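2022-09-01
By Embla Wallin

Provuvbridge publishes handling guide for tabletop robot arms

PRERKPORT — Provuvbridge has released the first edition of Restari, a good-practice guide for teams that run robot arms at table height in shared rooms. The guide is free to download and replaces the draft sent out for comment in March.

Restari covers work with small, light goods such as packets and cards. It sets out how to mark the reach of each arm, where people may sit during a run, and who may restart an arm after a stop.

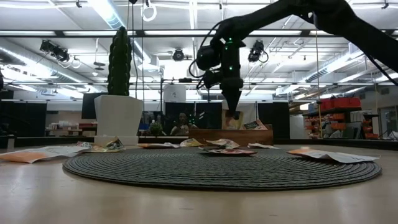 A gripper points down over a table set with flat packets and a woven mat.

The draft drew 432 comments from 3 working groups. Many dealt with loose cables and with tables that carry more than one arm.

"Two arms over one mat need one person in charge of both," said Rowena Calimlim, lead editor of the guide. "The draft left that open. The new text names the role and says what it covers."

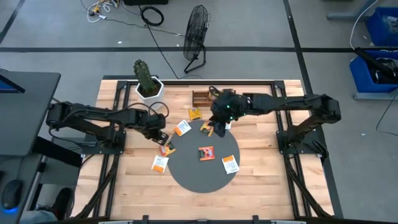

Two arms, mounted on opposite sides of a wooden tabletop, reach toward the middle.

Teams that adopt Restari are asked to keep a written log of every stop — planned or not — and to review it before the layout of a table is changed. Printed copies will be held at the Magalhães office. Questions about the text go to Eskil Lunde at Provuvbridge.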